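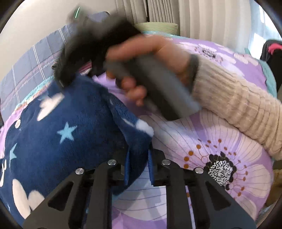 Ticket 1453 – blanket fold demos, left/right tools drifting apart
Site: Jallside, bedroom 2
Opened by: Hakim Pillai
Status: open, workaround in place

Problem: two handheld grippers, one in each hand, folding task on the bed. Replay on the arms is fine for the first grasp, then the second hand comes in too low and shoves the blanket. Doesn't happen with the towels.

Setup: Sembiring handhelds, both on firmware 301. Navy plush blanket with the stars, purple flowered cover underneath. Room lights off, curtains as found.

9:10 – recalibrated both tools on the board. No change.

9:35 – swapped left and right tools. Fault stays with the hand that moves second, so not the hardware. Put them back.

9:50 – checked blue pads. Fine. Wiped them anyway.

10:20 – pulled the logs. Clock offset between the tools is 70 ms at start of episode and grows the longer the recording goes. Towels are short episodes so we never saw it. Blanket ones are long.

10:40 – asked Birnomside if they see the same. They do, on anything over 4,000 frames. They thought it was there arms.

11:15 – tried slowing down the second hand. Helps a bit, operators hate it. Also the far hand still smears in the near tool's view when it moves fast, tracking gets jumpy there. Separate issue maybe, leaving it here for now.

11:30 – forced a clock sync right before each episode, kept episodes to one fold each. Replayed three, second grasp landed on the fabric every time. Better.

Workaround until fixed:
– sync both tools before every episode, wait for the double beep
– one fold per episode, then stop and save
– pinch the fold, hold still a second, THEN bring the other hand in
– don't use this mornings long episodes for training, I've moved them to the hold folder

Still to do: Grilier to look at why the sync only runs at power on. Need a proper fix in the recorder, people will forget the manual one. Also someone check if the older quilt set from February has the same drift – I havent had time.

Leaving open. Ping me before you close it. – HP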